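Gernodeck opens Codville workshop for a day of arm demonstrations

CODVILLE, November 2, 2020 — Gernodeck, which integrates robot arms for small manufacturers, opened its Codville workshop to customers and technical college students for a day of demonstrations covering tool mounting, cable routing and basic fault finding.

Attendance was capped at 54, with visitors admitted in groups of nine. Each group spent 40 minutes at the mounting station before moving to the programming room. Registration closed a week early, according to Hortensia Ticona, who manages training for the company.

The program left out finished production cells. Ticona said earlier open days had centered on palletizing and machine tending, and that the questions afterward were nearly all about what happens at the end of the arm.

"People already know an arm can move a box," she said. "They want to know why the gripper drops offline on the second shift."

The mounting station was run by Virgilio Yap, a field technician. He covered flange alignment, bolt sequence, connector seating and the amount of slack a cable needs between the tool and the arm. He asked visitors to follow the cable by hand with the arm powered down, then to predict where it would tighten when the wrist turned. Groups had a few minutes to mark those points with tape before Yap jogged the joint at low speed. 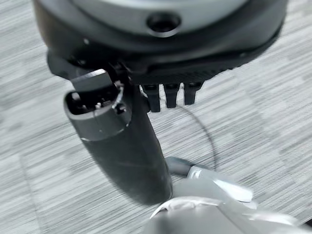

Gripper fingers below the wrist housing, with a thin black cable hanging in a curve beside them.

Yap said a cable that looks generous in the home position can run out of length well before the joint reaches its limit. Gernodeck's service log for the 12 months ending in March lists 216 calls related to end-of-arm tooling. Connectors and cables were the largest category, ahead of worn finger pads and incorrect payload settings.

The programming room used offline software on seven workstations. Rok Vukadinović, an applications engineer, had visitors enter tool mass and center of gravity for two grippers of different length, then compare the resulting joint torque estimates. A wrong payload entry does not always produce a fault, he said. In many cases the arm continues to run with degraded path accuracy, and the operator adjusts the taught points to compensate.

Vukadinović also showed a short routine that turns each wrist joint through its working range at reduced speed and records motor current. A rise in current at the same angle on successive runs can indicate a cable pulling against the housing. The routine takes less than four minutes and is intended for use after every tool change. Gernodeck will supply it to customers on a service contract at no charge.

Several visitors came from Tultis, a packaging plant that has bought its first two arms. Consolacion Cabrera, maintenance lead at the plant, said the session changed her plans for spare parts.

"We had budgeted for a spare gripper and no spare cables," Cabrera said. "I'm going to move some of that money."

Nestor Espiritu, who teaches mechatronics at the college, brought second-year students. He said he would add a connector inspection exercise to the spring course, using the checklist handed out at the station.

One planned item did not take place. A demonstration of a quick-change coupling from Abou Jaoude, a tooling supplier, was withdrawn after the parts were held up in shipping. Ticona said it would be moved to the next open day — provisionally set for March — and that visitors on the current list would be offered places first. The mounting checklist is available from the Gernodeck training office on request.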